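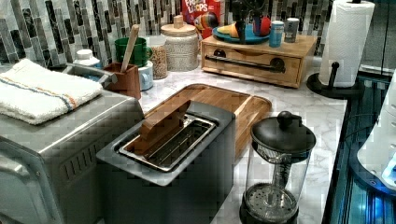 Suha Twal had been told she would get three minutes with the visitors, and that Silvan would do the talking. Dravik had opened its doors at ten. By eleven the hall outside the practice kitchen was full of people holding paper cups, and Silvan had lost his voice. So she stood by the counter and did it herself. She said the arm was learning breakfast. She said the bread was a piece of wood, the one sticking up out of the gray toaster, and that it had gone in and out of that slot 1,000 times since July.

"Why wood?" asked a man in a raincoat.

"Bread falls apart," she said.

He wrote that down. His badge said Anas Kassab, Brolimer. Brolimer bought things for hotels, and everyone at Dravik had been told to be nice to him.

"Does it ever make real toast?"

"No."

"Could it?"

She looked at Silvan, who pointed at his throat and shrugged.

"It could put real bread in," she said. "It doesn't know what toast is. It knows the slot."

An old woman had worked her way to the front. Suha knew her from the photograph in the lobby. Kolbrún Kragh had started the company with two benches and a loan, and she had not been in the building since she sold it. She wasn't looking at the arm. She was looking at the red cereal box against the tiles.

"Who eats those?" she asked.

"It's for the cameras," Suha said. "They need something to look at."

"We had a box like that. Elie Bitar ate them dry, at night, when the thing wouldn't work."

"Elie still works here."

"Does he?"

"Second floor. He didn't want to come down."

Kolbrún nodded. Anas Kassab had turned a page and was waiting with his pen.

"Run it, please," he said.

Suha pressed the key. The arm moved over the counter, stopped, and closed on the top edge of the wood. It lifted. Someone at the back clapped early. When Suha turned around, the old woman was already out in the hall, asking a boy with a tray of cups where they kept the stairs.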